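Workshop notes > Kit on trial > Robots

The Neneck assembly package: is it worth the money?

25 August 2019

3 comments | Print this page | E-mail this to a friend

I said in January that I wouldn't write about another robot arm until somebody showed me one doing a job I recognised. Well, Bekent have been trying to sell their Neneck package to small refurbishers like us, and the job they have picked is putting parts into desktop PCs. I recognise that job. I've done it with a cold and a hangover and the radio on, and I have opinions about it.

So I went over to Erenholm, where they have the thing set up, and stayed far longer than they wanted me to. Eyvindur Stougaard does the demonstrations. He is polite and he knows his machine, and he didn't flinch when I asked to skip the slides.

What you get for your money is the arm, a gripper, a camera at the wrist, the fixture plate and what the leaflet calls "task recipes". You do not get the bench. You do not get the plates for any other shape of part either, and that's where I started writing things down.
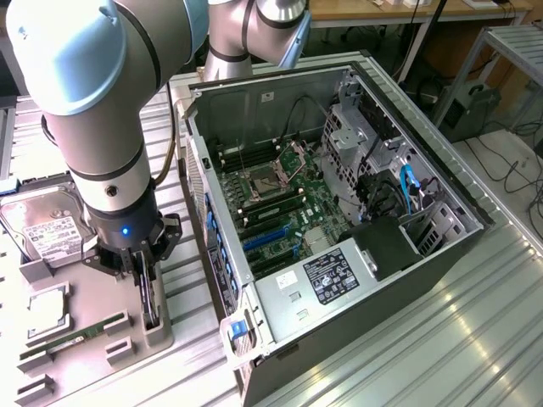 My trouble with the whole pitch is the plate. Every part has to be laid out in its own place before the arm will have anything to do with it. Memory goes there, processor goes in its nest, drive goes up at the back. Fine. Who lays them out? I do, or Shadi Sabbagh does, who shares the unit with me and has less patience than I have. By the time I've set a processor neatly into a square recess I could have set it into a socket, which is also a square recess.

I put this to Eyvindur and he said the plate can be loaded in batches by someone less skilled. Perhaps it can. We haven't got anyone less skilled. There are two of us.

Then there's the recipes. One recipe covers one model of machine. The package comes with 13 of them, and if you want more you pay 400 each, or you spend what Bekent's leaflet calls "a short teaching session" making your own. I asked how short. Eyvindur said it depended on the board, and I asked what a bad one was like, and he said a day. A day! On our shelves at the moment we have whatever the last school clear-out sent us, and it won't be the same next month. If you are a firm that gets a lorry full of identical office towers, good luck to you, this might make sense. We get eight of one thing and a box of odds.

In fairness, the arm itself is better than I'd been expecting. It moves gently. I'd come prepared for the sort of lurching I remember from the old Faulkner machine, which we had on loan for a while and which I wouldn't have trusted with a sandwich. Eyvindur also let me stand close and be a nuisance, and he answered the dull questions about cables and spare fingers without looking anything up.

The wrist camera is the part they are proudest of. The idea is that the case needn't be in exactly the same position each time, since the software looks for the board and works out where everything is from there. 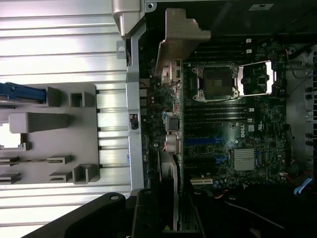

I'd want to try that with our stuff before I believed it. Refurbished machines are filthy. They have stickers over things, and somebody's idea of cable tidying, and now and then a bracket bent by whoever opened it last. I asked whether I could bring in a few of my own and have them run on the spot, and was told that could be arranged after a deposit. I don't pay deposits to find out if things work.

The other question is the one I always ask, what happens when it goes wrong. A bent pin in a socket is a dead board. The terms I was given cover the arm and the gripper. They don't cover the computer you're building, or the processor, or your afternoon. I read that paragraph out loud to Shadi when I got back and he went off to make tea.

The price, then. 1,470 a month on a lease, with support included for the first year and a separate sheet of charges after that – ask for the sheet, it didn't come with my folder. For that I could have a part-timer who also answers the phone.

I'm not saying no for ever. If they bring the recipes down, or let you share them between customers (I suggested this, it was written on a pad), I would go back for another look. For now the folder is on the shelf next to the one from Faulkner.

If anyone reading has one of these running on mixed stock, please leave a comment. I'd like to hear from somebody who isn't selling it.

Shared 8 times | 3 comments | Print this page | E-mail this to a friend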